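Consumer Research Methods
Handout: Reading a survey claim
10/16/24

Start with the Givville bedding study, since most of you cited it in your drafts. The headline says people who make the bed every morning sleep better. The study asked 765 people two questions, both on the same form, and both answered from memory. No one's sleep was measured. I would not lean on it for much.

Ask who filled in the form. Givville sent it to customers who had bought a mattress in April and kept it. Anyone who hated theirs and returned it was off the list before the first question went out.
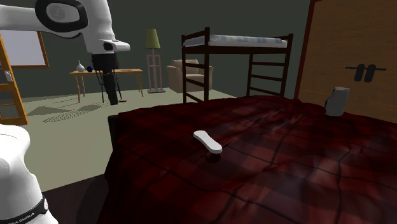
Fig. 2. Bedroom interior, computer rendering.

Then look at direction. Perhaps a made bed helps sleep. Perhaps people who slept well have the energy to make the bed. The form can't tell these apart, and the write-up doesn't try.

The Torkholm repeat is often brought up as support. It used a 5-point scale where Givville used yes or no, then folded the top 2 points into "yes" after the answers were in. Choose a different cut and you may get a different headline. Ask to see both.

For next class: read the Bonau summary and mark every sentence that says "leads to" or "improves." Next to each, write what was asked and of whom. If the summary doesn't say, write "not stated" and don't guess. Bring your marked copy.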